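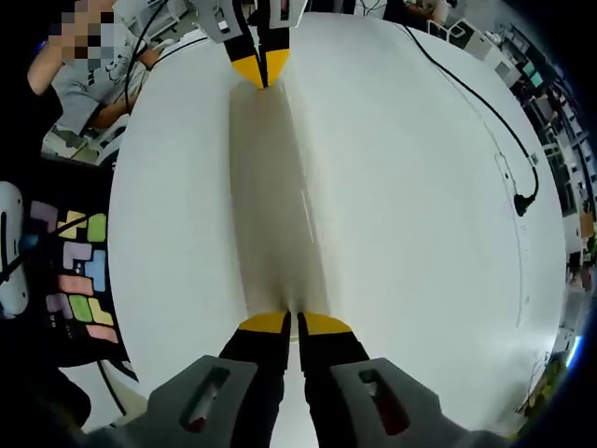 I want to defend the bare table. My neighbours in Demimwood think a table without a cloth, a bowl of fruit and a pile of letters looks like a house where people are moving out. I think it looks like a house where something can begin.

For 6 years I lived with a large dining table which I almost never saw. It was always under something. When I wanted to fold a strip of cloth, I first had to move the bread. Then in May I bought a white round one, and I made one rule: a thing may be on the table while it is being used, and afterwards it goes home.
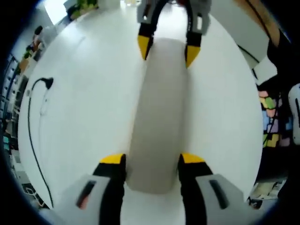 A grey-beige block and a black cable on the white table.

The rule sounds strict, but it is quite kind. A single object on a white surface gets your full attention. You notice its edges and where it is worn. In a heap, the same object is only part of the heap.

Of course, not everybody agrees with me.

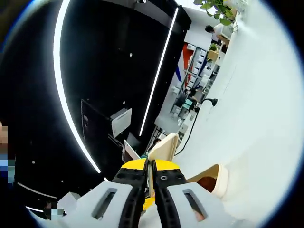
Vimala Menon wrote to me that a clear table is a luxury for people with many cupboards, and that in her two rooms the table is the cupboard. I have thought about this often. She is right that space costs money. Still, I own one cupboard and it is narrow. What helped me was to own less — 432 things left my kitchen in one year, because I am the kind of person who writes such a list.

The small things are the hardest. A cup is easy to put away, but cables and cutlery come back in the night like cats. Spoons are the worst, and chopsticks
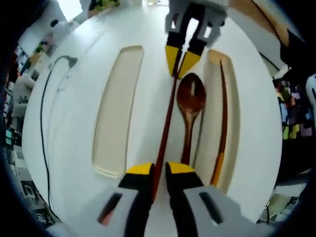 are not much better, for they roll and they hide under the newspaper. Mine now live in a jar by the stove. I wash them, dry them and walk the few steps. It is a very small walk, and I still complain about it every evening.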